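Can a Robot Do My Chores Yet? A Project Report
by Daranee Phromma
Automation and Society, second-year project

When I told my housemates I was doing my project on robots doing chores, the first thing they asked was whether one could come and deal with our kitchen. So that became my question, more or less. Can a machine do the boring jobs at home, or the boring jobs in a shop, right now, this year, with the robots people can get their hands on? I had one semester, a small budget for bus fares and a lot of enthusiasm, and I came out the other end with a messier answer than I wanted.

I picked two places to look. One was my own share house in Pulluscombe, where I kept a chore diary. The other was the stockroom at Gornum, the homewares shop where I work part time, and my manager let me write down everything I did on shift as long as I kept doing it. After that I spent a good chunk of December going through robot sessions at the Tridmont teaching lab, where the students a year above me are working on a two-armed setup they call Araya. (I never got a straight answer on who named it.)

The chore diary

I wrote down every single thing I picked up, moved, wiped, folded or put back. At the end I had 1,102 entries between home and the shop, which is a silly number of things to write down, and my wrist would like me to mention it. Then I sorted them by what the hands had to do. Some jobs are one hand and one object: put the mug on the shelf. Others need both hands doing different things, like holding a jar while the other hand turns the lid, or keeping a box flap down while you tape it.

Of all those entries, 189 were what I ended up calling "hold and fiddle" jobs. One hand keeps a thing still and the other hand does the clever bit. I had honest-to-goodness never noticed how often I do this. Opening mail, peeling a price sticker, getting a bin liner to come apart at the top — all of it is hold and fiddle. Those are the jobs I decided to focus on, as the one-hand jobs already get plenty of attention and I wanted to see where things get hard.

What I watched at the lab

The Araya sessions were mostly small objects on a table. I'll admit I was a bit let down on the first day, as I'd pictured laundry. But the more I watched, the more I came around to it. Nearly everything I'd written in my diary starts with getting a decent grip on something small, and if both grippers have to be on the same small thing, they have to share the space without getting in each other's way. My two hands manage that without asking me. On the robot, it takes up most of the work.

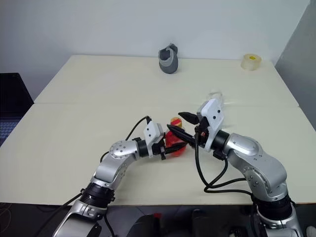 Figure 1. Both grippers on the red object with the yellow top. A grey boot-shaped object and a roll of clear packing tape are on the table behind.

Look how little room there is in the middle. The fingers come in from both sides and cover part of the thing they're holding, and that turned out to be a big theme in my notes. When I hold a bottle I can feel where my fingers are, so it doesn't matter much if I can't see them. If a machine is leaning mostly on what it can see, its own fingers are a nuisance.

The other thing I kept writing down was clear plastic. I find it hard to spot myself on a pale table! There's a faint see-through bit of something just behind the right gripper in Figure 1 and I missed it the first few times I looked. Our stockroom is full of clear packaging, and so is every kitchen I've ever lived in, so I'd want a shop robot to be very good at noticing it before I left it alone with the glassware.

Then there are the cables. My hoodie sleeves get in the way when I wash up, and I think cables looping off a gripper are a bit like that. It's one more thing to keep clear of whatever you're trying to tidy.

Scoring the chores

I made a simple score out of 70 for each type of job, based on how steady the object is, how easy it is to see, how many hands it needs and what happens if you drop it. Putting tins on a shelf came out well. Folding a fitted sheet came out so badly that I checked my adding up. (It was right. I can't fold one either.) Hold and fiddle jobs landed all over the place, with stiff things near the top and anything floppy or see-through near the bottom.

I should be upfront that the scores are my own opinion with numbers on it. I asked two housemates to score the same list and they were kinder to the robots than I was, mainly on washing up. If I did this again I'd get more people to score, and I'd time each job as well, because speed matters a lot in a shop and hardly at all in a house where everyone's out until dinner.

So, can it?

For some jobs, I'd say getting there, if the thing is solid and always turns up in the same sort of spot. For my kitchen on a weeknight, no. I'd still be at the sink. What changed for me is which jobs I think of as hard. I used to think heavy lifting was the tough part of stockroom work, and now I think it's peeling the backing off a label.

Next semester I'd like to take only the tape jobs from my diary — finding the end, pulling it, cutting it, sticking it down — and work out exactly what each hand is doing and when. My manager has already said yes, provided the boxes still get packed.

Comments (3)

stockroom_sal
The fitted sheet bit made me laugh. Did you count putting the doona cover on as one job or about nine?

Daranee Phromma
One job! I know. I've regretted it.

K. in second year
Really liked the hold and fiddle idea. Could you share your scoring sheet? I'd like to try it on the café where I work, there's a lot of lids.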